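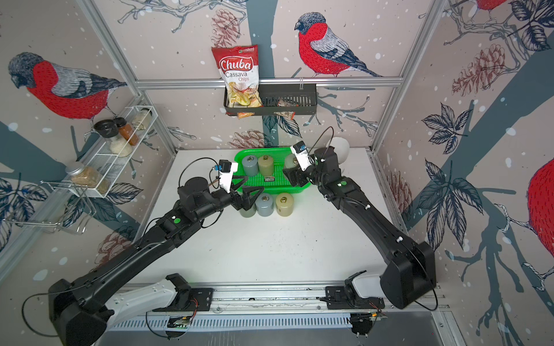

Gronow Lock: night closures start in September

Quick one from the harbor office before the printer deadline. The lock at Gronow goes to night closures in September, 9 p.m. to 5 a.m., while the crew swaps out the lower gate seals. Day traffic runs as normal. Barges over 64 feet need to book a slot with Elis Jarman's desk, same as last year - and please book early, the phones were a mess last time. 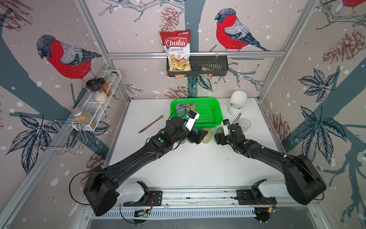
Tugs first, then loaded barges, then everybody else. Pleasure boats can tie up at the Prodel wall for free during the closure, 19 berths, no power on the outer seven. Bring your own fenders, the old tires are coming off.

Dredging downstream is seperate. Jurnier has the contract and will be working the bend below the grain dock, 857 yards of channel, starting once the seals are in. Survey boat out ahead of them. Keep your wake down! Meirion Gethin will put out depth readings every morning on the usual channel, and the old chart is no good past the bend untill he says so.
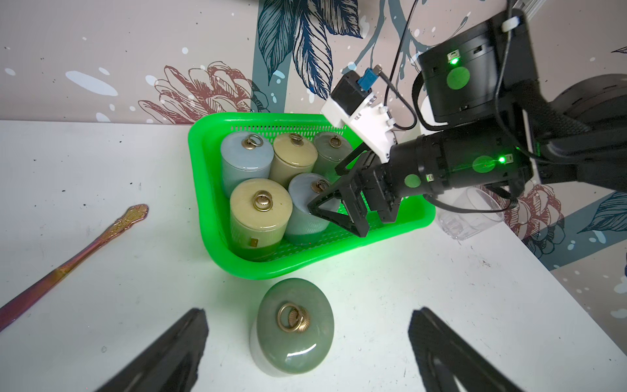 Rates for the lock stay put through winter. Wharfage goes up a little, new sheet is at the office window. The Jikora ferry will run its late crossing from the north landing on closure nights, so allow an extra 7 minutes if you're walking from the parking lot. Questions to the harbor office, mornings best.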